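# Fuzzy insoles in canvas sneakers: do they do anything, and how do you get them in flat?

**Zubaida Bugti**, posted 2/14/19

I bought a pair of those fleecy winter insoles, bright orange, for plain white canvas low-tops. The package calls them "thermal" and says they suit any shoe. I doubt both claims. Canvas lets wind straight through, so I don't see what a layer of fuzz under my foot is supposed to do for the rest of it.

My real trouble is getting them to lie flat. The first one bunched up at the toe, and when I pushed it down with my fingers it rode up at the heel. I've read that you should trim them, that you should never trim them, that you should glue them, and that a dab of talc fixes everything. The talc people seem very sure of themselves. I'd like to hear from somebody who has done this more than once.

Also, do I take out the thin insole that's already in there? It feels stuck down.

---

**Keltov**

Don't glue them. Glue soaks into the fleece backing and sets in lumps, and then you're walking on lumps until the shoes wear out.

I've put these in four or five pairs of canvas shoes over the years, mostly for my kids, and the part people skimp on is the laces. Loosening the top two rows doesn't give you enough room. Slacken them all the way down to the toe and pull the tongue forward as far as it'll go. Then put the shoe on its side on a table. With it standing up you're stuffing the insole in from above, and the front edge catches on the lining and folds under.

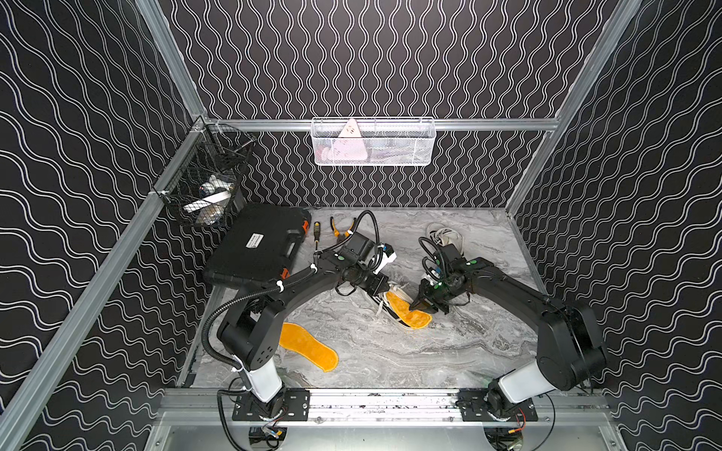
Hold the insole by its edge with the fuzzy side facing the tongue and slide it in toe first. Curl the long edges up a little so it goes in like a shallow trough. Once the tip touches the front, let go of the sides, stand the shoe up, and press the heel end down last. If you seat the heel first you get exactly the bump you're describing.

Before any of that, lay both insoles on the table and sort out left from right. The soft ones look nearly the same either way and the packaging rarely marks them. The inside edge has the deeper curve. I've had one in the wrong shoe for a whole afternoon and blamed the shoe.

About the insole that's already there: try lifting it at the heel with a fingernail. If it comes up easily, take it out. If it's stuck down, leave it. I know some people go in with a screwdriver or pliers. I've tried pliers, and all I got was a torn strip of foam and a bare patch I could feel through my sock. Keep the tools for something else.

Trimming depends on the insole. If it's longer than the shoe, yes, trim, but only the toe, and only a sliver at a time. Trace the old insole if you managed to get it out. Don't touch the heel end, as that's what holds the thing in place.

As for warmth, I'm with you. They take the chill off a cold floor or a cold sidewalk. They won't stop wind or slush, and I wouldn't believe a package that says they will.

---

**Dahlgren**

just put them in and wear them, they flatten out by themselves. mine cost 4 bucks and ive never trimmed anything. talc does nothing except get all over the floor

---

**Osumer**

I'd argue with "they flatten out by themselves." Some do. Mine creased on the first day and the crease stayed there all of November, so I threw them out and bought another pair, which I put in more carefully.

What I do now is check the pair before I lace anything up. Stand the shoes next to each other and look down into both openings. The heel of the insole should sit back against the heel of the shoe, and you shouldn't see a ridge across the middle. Then put your hand in as far as it goes and feel for a fold at the toe, the one place you can't check by eye.

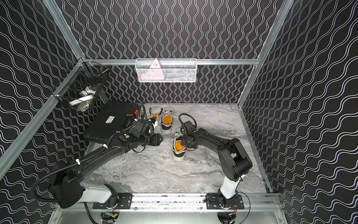
*Both insoles in, laces still loose*

Walk around indoors for 30 minutes with the laces at their normal tightness. If your toes feel crowded, the insole is too thick for that shoe and no trick will help. Canvas low-tops don't have much depth to spare, and a thick fleece lifts your heel until it slips with every step. That was my problem with the second pair, so now I wear those in boots.

Keltov is right about the glue. I'm less convinced about leaving the old insole in. If there's any wear in it, you'll feel the dip right through the fleece.

---

**Zubaida Bugti**

Thank you. Laces all the way down and the shoe on its side did it for the left one. The right still has a small ripple near the ball of the foot, and I'm going to take it out and try again before I cut anything. The old insoles are staying, they won't budge. Still not sold on "thermal."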